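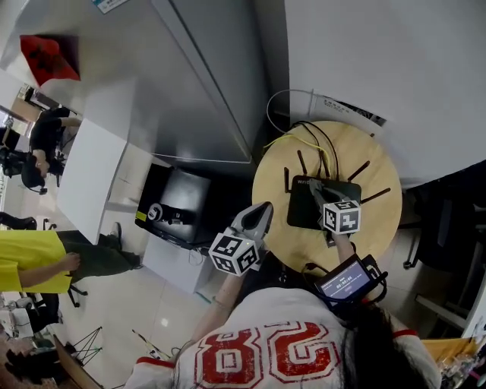 Week 6 – Budgeting for hand-held grippers
Instructor: Issa Hattar

Start with the task, then price the equipment. For our planning exercise the task is small tabletop handling: routers, cables, bottles.

Base budget: $2,000 per station. Grippers are bought in pairs, left and right. Enter these on separate lines:
Gripper pair
Marker cubes and spares
Wrist display and straps
Cables and chargers
Table and chair

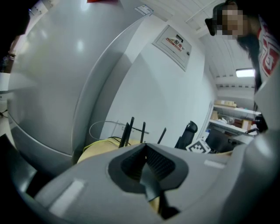 Hold back $500 for replacement fingers and repairs. Quotes from Zevham and Junlow are in the course folder. Junlow ships in 60 days – order by March if you need it for summer. Zevham is faster but charges for freight.

Network gear goes under facilities, even when it is also a task object. Ask for a second router.

Draft budgets due Tuesday.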